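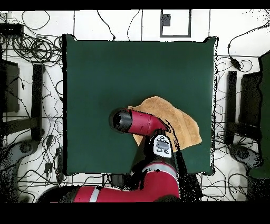 Do I need to be good at math before a retail job interview?
Basic change-making and simple discounts will carry you through most of them.

I got my practice from the Grarlow interview card deck, 90 cards in a flat tin, and I love it! You draw a card, answer out loud, then flip it for notes by Sunee Boonyarit, who used to hire for shoe stores. The "angry customer" cards are so good – I did them twice in one evening. 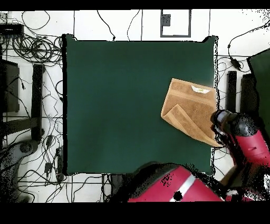
Tan towel on the green mat.

My one gripe is the schedule questions, which all assume you can work weekends. I wrote my own on the blanks (you get a few).
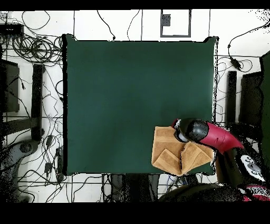
Who should get it
First-time applicants, mostly, and anyone who freezes up when asked "why this store?"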